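# Notas para la charla: catar sidra sin ponerse solemne (13/02/2018)

Saludar, botellas a la vista, y arranco sin diapositiva de biografía, que siempre se me hace eterna.

- Contar lo de Plerham: fui por un queso y volví con 5 botellas de sidra en el maletero. El lagar está al final de una pista malísima (avisar a quien vaya con coche bajo).
- Prensan en noviembre y el olor a manzana se nota desde la carretera. ¡Una maravilla!
- Precio de la visita: 700 coronas con cata. Me pareció caro hasta que probé la seca de Karow. 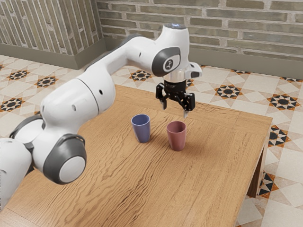

Una señora del público, la última vez, me soltó que la sidra seca le sabía a vinagre y que a ver por qué tenía que gustarle. Le dije que no tenía por qué, y lo mantengo. Eso sí, que la pruebe menos fría, que recién sacada de la nevera se queda en pura acidez.

**Segunda parte: servir**

- Primero la Karow, luego la Grewal, que es más golosa y tapa todo lo que venga detrás.
- 2 dedos por persona, no más, que luego hay quien conduce.
- Parar aquí y dejar que hablen ellos. Yo me callo (¡intentarlo!).
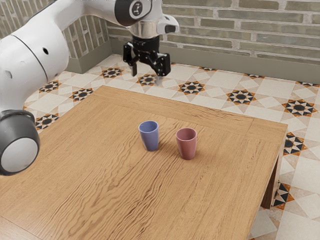 - Después, la pregunta de con qué se come. Yo la Grewal la pongo con queso azul y la Karow con sardinas, y ya sé que lo de las sardinas levanta cejas.
- Si preguntan dónde comprar: la tienda Jetent la trae por encargo, cajas de seis.
- Si sobra tiempo, la anécdota del corcho. Si no, a brindar.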